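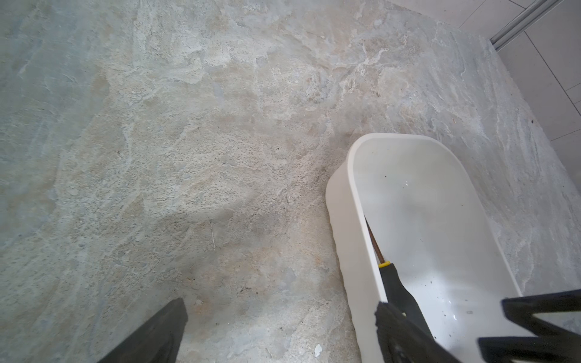

## Moving my coins off an exchange: a thread

**1/**
I closed my account at Umard this week and moved everything to a hardware wallet. A few people asked how it went, so I'm writing it down while I still remember the order of things.

**2/**
Background: I opened the account years ago because the fees were low and the app was simple. I never meant to leave coins there long term. I bought a little each payday and didn't think about it.

**3/**
In the spring they changed the withdrawal rules. Any new address now has a waiting period before you can send to it. I missed the email. If you use them, look under Security, then Addresses, and read the text in small print at the bottom.

**4/**
The wait for me was 3 days. You can't shorten it by calling support. I tried. The agent was polite and read me the same paragraph that's on the help page.

**5/**
While I waited I set up the wallet. Lindholm, the basic model with the two buttons. Setup took most of an evening, nearly all of it copying down the recovery words and then checking them.

**6/**
Write the words by hand. No phone photo, no notes app, no printing at work. I made 2 copies on paper. One is at home and the other is with my sister in Trotdale, in a sealed envelope with my name on it.

**7/**
After I wrote the words down, I wiped the device and restored it from the paper before it had any money on it. Rekha Vashisht suggested this and I'm glad I did it. I had written "cabin" where the word was "cable" and the restore failed until I fixed it.

*Kitchen floor, Friday evening.*
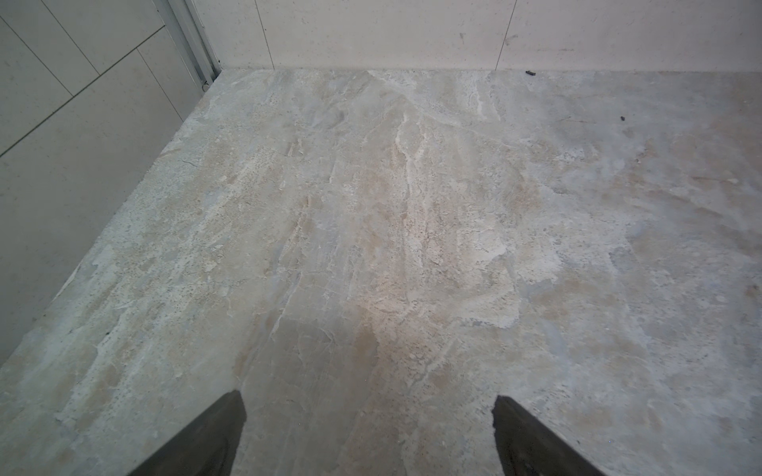 *Same floor, a bit later.*

**8/**
On to the transfer itself. I sent a test amount first, 100 dollars' worth. It left Umard, showed as pending, and then showed up in the wallet after 16 minutes. I checked the address on the device screen and not only on the laptop.

**9/**
For the rest I used the same address that had already cleared the waiting period. If you generate a fresh one for every transfer, Umard treats it as new and the clock starts over. Some people care a lot about address reuse. For one move I decided I could live with it.

**10/**
Fees: Umard charges a flat fee per withdrawal on top of the network fee. Sending in many small pieces gets expensive fast. One test and one big transfer was the cheapest way I could find that still let me sleep.

**11/**
There was a tiny balance left over, too small to withdraw. They have a button that converts small balances to dollars. It's on the web version and I couldn't find it in the app. The dollars went to my bank on the next business day.

**12/**
Before closing the account, download your full history. All of it, every year, as a spreadsheet. Once the account is closed you have to ask for records by email, and Katherine Mosquera told me hers took weeks to arrive and had a year missing.

**13/**
The spreadsheet needed cleaning up. Deposits and buys were in separate files with different date formats. I fixed the dates by hand. Moving coins to your own wallet isn't a sale where I live, but I wrote a note next to each transfer so I'll know what it was at tax time.

**14/**
Somebody asked why I didn't go to another exchange. I looked at Flollitstead. Their fees are fine, but the page on how they hold customer coins was vague and I couldn't find out who audits them. They say a new report is coming in July. I'll read it when it's out.

**15/**
Also asked: is this safer? It depends on you. An exchange can freeze withdrawals or get broken into. With a hardware wallet, if I lose the words and the device, the coins are gone and there's no number to call. I'm more comfortable with the second problem. You may not be.

**16/**
If you're only holding a small amount and you trade often, I don't think this is worth the trouble. I hardly trade at all.

**17/**
Watch out for fake support accounts. I mentioned Umard in one post and had replies from strangers offering to "sync" my wallet. Real support won't ask for your recovery words. Block and report them.

**18/**
Still on my list: a metal plate for the recovery words, since paper doesn't do well in a fire, and a page of instructions for my family. I've started the page. It's harder to write than I expected, mostly the part about which app to open first. I'll post a version with my details taken out when it's finished.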